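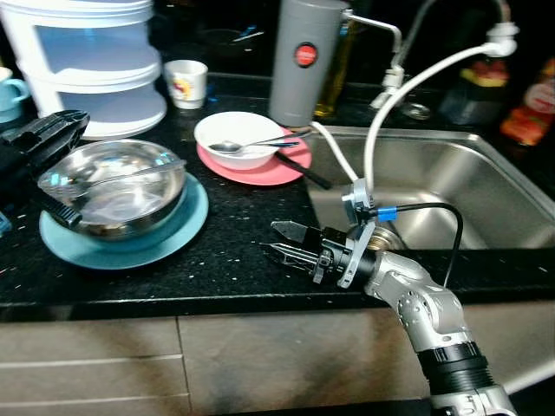 4.2 Sharing the kitchen with the arms

When we first visited the staff kitchen at Dusbridge, in February, the people who worked there were quick to tell us that dishes had always been the part of the job that filled whatever time was left over. Lunch ended, the cups and bowls came back to the counter, and whoever happened to be standing nearest the sink got on with it. The Kuo arms changed that habit more than they changed the amount of work, and most of what we heard in our interviews (17 in all, 9 of them with kitchen staff and the rest with office workers who use the room) came back to this point in one way or another.

Several people spoke fondly of the old arrangement, which surprised us a little. Washing up was dull, they agreed, but it was also where you caught up with a colleague from Lultaria's other floor, and a few had started lingering by the counter with a cup of tea just to keep the chats going. 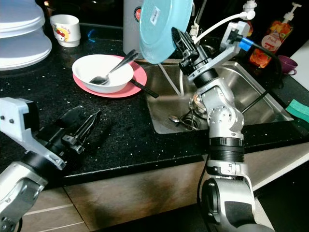
Figure 3. Two-armed dish handling at the kitchen sink, Dusbridge site. The right gripper holds a light blue plate by its rim; the left gripper is open above the counter.

Staff also described a new kind of tidiness that had crept in over the weeks. They told us they now set spoons down with a bit more thought, and that they would rather spread plates out than leave them in a heap, and one cook said she had caught herself doing the same thing at home! We count this as work, even though it appears on no schedule at Drellholm, the company that runs the kitchen. Our diary sheets, which covered 90 minutes after each lunch, had no column for it at first, and we added one when three people wrote it in the margins.

Opinions on pace were more divided. The newer staff were happy to leave the arms to it and start on the next day's vegetables, while those who had been there longest liked to stay within reach of the sink, and we return to their reasons in Section 4.3.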